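Home / Table Service / Clearing / Sheet 716

Clearing small plates with two trays

This sheet covers clearing small plates and bowls at the table with two trays side by side. One tray carries the dishes. The other takes the food left on them. It applies to side plates, dessert plates, snack plates and single bowls. Dinner plates with bones or a lot of sauce are covered on the next sheet and need a bin within reach.
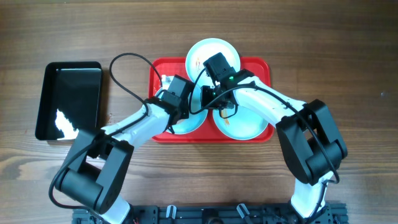

Jitcombe, February

Trays of two different colors are the simplest setup. In the pictures on this sheet the dish tray is red and the scrap tray is black. The colors themselves have no meaning. Pick a pair that cannot be confused under the lighting in your room, and keep the same assignment every time. At Brallinthorpe the room seats 80 and the trays were originally all one color, which led to food being dropped into trays that were meant to go straight to the rack.

What you need

Dish tray with a raised rim and rounded corners
Scrap tray with raised edges, smooth inside
Tongs with narrow tips
Flat rubber scraper
Two damp cloths, one for the trays and one for the table
Covered container for scraps, kept in the kitchen
Rack for draining washed trays

We use the Jundonetti tray rack, order number 3049. Any rack that holds a tray on its long edge will do.

Placing the trays

Wipe the table first. Set the dish tray in front of you, near the middle of the table, with its long side wherever it is easiest to reach over. Put the scrap tray to the left of it. Left-handed people will want it on the right. The two trays should be close enough that food crosses very little bare table on the way over.

Do not stack one tray on the edge of the other. Both need to sit flat. If the tabletop has a raised joint or a warped board, move the pair until neither one rocks.

A glossy scrap tray will reflect overhead lights, and small pieces can be hard to see against the glare. Tilt your head or turn the tray a quarter turn before you decide it is clean. On a dark surface, pale and orange foods show up well. Dark crumbs do not, and for coffee cake or rye bread a light-colored scrap tray is the better choice.

Loading the dish tray

1. Bring the plates in one at a time and set them down in a single layer. Do not stack plates that still have food on them.

2. Put three small round plates in a triangle, one at the top and two below. A rectangular tray of ordinary size will usually take three this way, where a straight row would run off the end.

3. Let the rims sit close together. A plate that overlaps the tray rim slightly is acceptable while the tray stays on the table. It is not acceptable for carrying. Correct it in step 9 below.

4. Turn each plate so that the food left on it faces the scrap tray, if the plate turns freely. Leave it alone if there is liquid on it.

Moving the scraps

5. Start with the plate nearest the scrap tray. Working outward from there means that food from the far plates passes over plates already done, so go back to the near plate at the end for a second look. Some people prefer to start at the far side. Either order works if it is kept to.

6. Pick up solid pieces with the tongs. Close the tips on the piece only as far as needed to lift it. Soft cooked vegetables and ripe fruit break under pressure and leave two pieces where there was one. Lift straight up before moving sideways.

7. Lower the piece into the scrap tray and open the tips close to the bottom. Pieces dropped from above the rim tend to bounce on a smooth tray, and small ones can end up on the table.

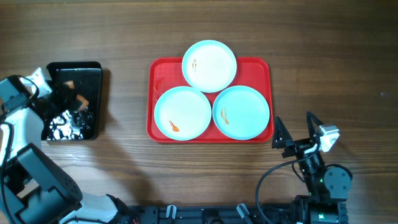
Black tray to the left of the dish tray; three light-blue plates on the red tray.

8. Use the rubber scraper for whatever the tongs will not hold. Thin slivers and smears are scraper work. Hold the plate at its rim with the other hand, lay the scraper nearly flat and push from the center toward the edge in one stroke. Wipe the scraper on the inside edge of the scrap tray and repeat. Two or three strokes should be enough. Stains and dried residue are left for the sink.

9. When the plates are free of solids, pull any overlapping plate back inside the tray rim. If there is no room for this, stack it on one of the others. Stacking is fine at this stage.

10. Check the surface of the dish tray between the plates. Food is often smeared there while plates are being set down, most of all next to the top plate, where the arm passes over. Wipe it before the tray is carried, or the bottom of the next plate will pick it up.

Emptying the scrap tray

Empty the tray when the bottom is half covered, or at 210 grams if you are weighing food waste. Weigh the tray empty at the start of the shift and write the figure on a piece of tape stuck to the scale. Trays of the same model differ by a few grams, and one figure per model is close enough.

Carry the scrap tray level to the kitchen. Tip it over the container from a short side and pull the scraper down its length once. Return it to the same place beside the dish tray. Do not use it to bring anything out.

Bowls

A bowl is handled after the plates and by itself. Do not set it on top of them. A large bowl takes up most of a tray and hides whatever is behind it, so put it directly on the table, or on a cloth if the table marks easily.

Large pieces such as bread or a slice of something thick can be lifted out over the rim. Go in from above with the tongs open, take the piece across its narrow side, and bring it up the wall of the bowl without dragging it. Smooth bowls give no grip and a flat piece will slide back down to the bottom if it is held by one corner.

To shift the bowl itself, take it by the rim, one side of the grip inside and one outside, and keep the wall between them. 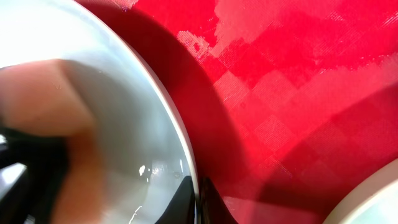

A one-sided hold is suitable only for short moves across the table, and only if the contents are light. For lifting, use both hands under the curve. A bowl that is more than a third full should be emptied with a spoon or ladle before it is moved at all. Thin rims chip when two bowls are pushed together, so leave a space between them at the sink.

If the bowl has liquid in it, strain the liquid off first and treat what is left as scraps. The scrap tray is shallow. Liquid poured into it will reach the rim as soon as the tray is picked up.

Washing

Scrape, rinse, wash, rinse, drain. Trays are washed after the dishes, in fresh water. Pay attention to the inside corners. Rounded corners clean with a cloth. Square ones need a brush.

Do not use abrasive pads on a glossy tray. The scratches hold grease, and a scratched dark tray looks dirty even after washing. The Manolakis soft brush has been in use in Jitcombe for two seasons without marking anything, and an ordinary dish sponge does nearly as well.

Stand the trays on the rack on their long edges with a gap between them. Put them away fully dry. Trays nested while damp stick together and have to be pried apart.

Common faults

Food on the table between the trays: the trays are too far apart, or the pieces are being moved before they are lifted clear. Close the gap first and see if the problem stops.

Plates sliding on the dish tray: there is water or grease under them. Lift the plates, wipe the tray, set them back. A damp cloth laid flat in the tray also works but adds one more thing to wash.

Pieces breaking in the tongs: too much pressure, or tips that are too narrow for the food. Change to the scraper.

Scrap tray moves when the scraper is wiped on it: wipe on the far edge and pull toward you, with the other hand on the near corner.

Top plate tips when another plate is added: it is resting on the tray rim and has been pushed past its balance point. Move it in, or take it off and start a second dish tray.

Related sheets: Clearing dinner plates. Carrying loaded trays through a swing door. Weighing and recording food waste.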